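Sturent two-arm kit with Damine simulator: review after a month in a shared workshop

Posted Nov 14, 2022
Filed under: Robotics, Kits

Our workshop bought the Sturent kit in October, after 2 years of talking about a two-arm build. It cost 3,000 dollars with the grippers, and the Damine simulator comes with it as a download. The price does not include a bench or a base. We bolted ours to a welded stand left over from another job.

Assembly took 37 hours spread over evenings. The shoulder joints come pre-built, so most of that time goes into cabling and the wrists. The screws are metric and bagged by step. Two bags were labelled with the same step number, and we had to pull a wrist apart again to fix it. The printed manual is fine up to the elbow and then gets thin. The online version has better drawings.

The cable clips are the weakest part of the kit. They are a hard grey plastic and they crack if you open them more than once or twice. We replaced the lot with Burnska clips from the hardware store, and those have held. The power supply fan is loud enough to annoy anyone working at the next bench.

The grippers are simple parallel ones with short fingers. Ours hold a pencil, a tin of screws or a small box without trouble. Anything thin and flat on a bench is hard work. Kasprzak makes rubber finger pads that fit with a bit of trimming, and I'd order a set with the kit.

Damine is where I spent most of my time. You load the robot, pick a room and some furniture, and drive the arms with the same controller you use on the real ones. Setup on our workshop computer was easy enough, though the download is large and the first launch is slow. Colours are plain and surfaces look a bit flat, but collisions between the arms are handled properly. I got through 85 practice runs before I let the real arms near a cupboard.
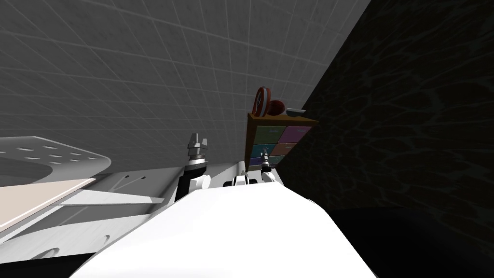
Damine, robot's own view: both grippers up, small drawer cabinet ahead with the disc, ball and low bowl on top.

The onboard view takes getting used to. It can sit at a steep tilt, and the robot's white body shell fills a good part of the bottom of the window. An arm can also hide the drawer you are after. I'd like a key to level the view, and I could not find one in the settings.

Support answered both of my emails within a couple of days. Spare fingers and belts are sold separately.

Good: solid joints, decent controller, simulator included.
Not so good: cable clips, fan noise, thin manual past the elbow, view controls in Damine.

I'd buy it again for a shared space. For one person at home it is a lot of money and takes up a lot of bench – borrow time on one first if you can.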